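**White desk top, marks won't come off - is the "magic" paste worth it?**

**violet_hall** wrote:

Picked up a secondhand desk for the corner of the back bedroom, the one with the old flowered wallpaper. Plain white top, Akby is the name the seller gave me. It has dark scuffs in the middle that laugh at dish soap. My sister swears by Leltby cleaning paste. The tub says it "restores any white surface." Any? I have my doubts. Has someone here used it on a desk and not on a sneaker?

---

**futer_fan_608** wrote:

Used it on my kitchen shelves last March. Marks gone in a minute. Buy the tub and stop worrying.

---

**Yuxi Su** wrote:

Marks gone, sure, and how's the shine? Those pastes are fine grit in soap. I did one half of a white side table with it and the other half with a damp cloth and baking soda. Both halves came clean. The paste half now looks dull when the lamp is on and picks up fingerprints like you wouldn't believe.

---

**futer_fan_608** wrote:

Mine isn't dull. Maybe you leaned on it.

---

**Yuxi Su** wrote:

Maybe I did. The tub doesn't say how hard is too hard, and that's my problem with it. "Any white surface" covers a lot of ground.

---

**chowdhury548** wrote:

Before anyone buys anything, what kind of marks? Pencil, shoe rubber and old glue all look the same from a chair and need different things. And what's the top made of? "White" isn't a material.

---

**violet_hall** wrote:

No idea what it's made of, the seller didn't know either. It's smooth, that's all I can tell you. Could be pencil, could be plain old dirt. I'd also like to save the wallpaper. The desk is shoved right into the corner, so whatever I slop around ends up on the violets.

---

**chowdhury548** wrote:

Then pull the desk out first. Wet paper along a seam like that will lift, and you won't match a pattern that old. I'd go in this order and quit as soon as something works:

1. White eraser, dry. Rub lightly and brush the crumbs toward you. If it's pencil you're done and you've spent nothing.
2. Damp cloth with a drop of dish soap. I know you tried it. Try it again, but lay the cloth on the spot for 4 minutes before you wipe. Most people wipe right away and decide soap doesn't work.
3. Sort the scuffs from the scratches before you go any stronger. Short dark streaks and gray rub marks are worth working on. A thin line like the diagonal one lower down on the left is a scratch, and no cleaner fills a scratch, whatever the label says.
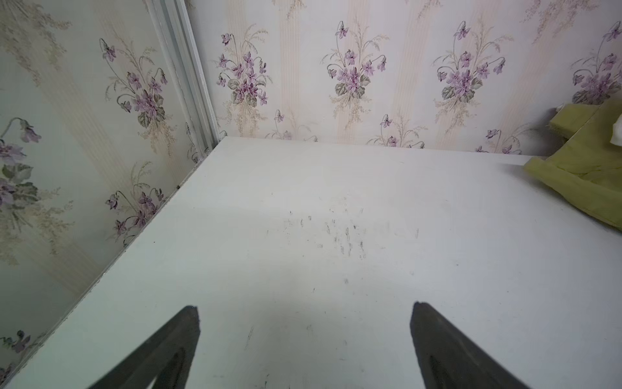
4. Rubbing alcohol on a cotton ball, tested near the back edge. If color or gloss comes off on the cotton, stop there.
5. Paste, last, and only if you can live with a dull patch.

---

**futer_fan_608** wrote:

Five steps for a desk you're going to put a mat on anyway.

---

**Yuxi Su** wrote:

I don't buy the alcohol step either. It took the finish off a painted shelf of mine. I'd do the eraser, the soap, then the mat.

---

**violet_hall** wrote:

Eraser tonight. I'll wipe down the grubby bottom of the corner trim too while the desk is out. Still not paying for the paste until somebody shows me a desk they used it on a year ago.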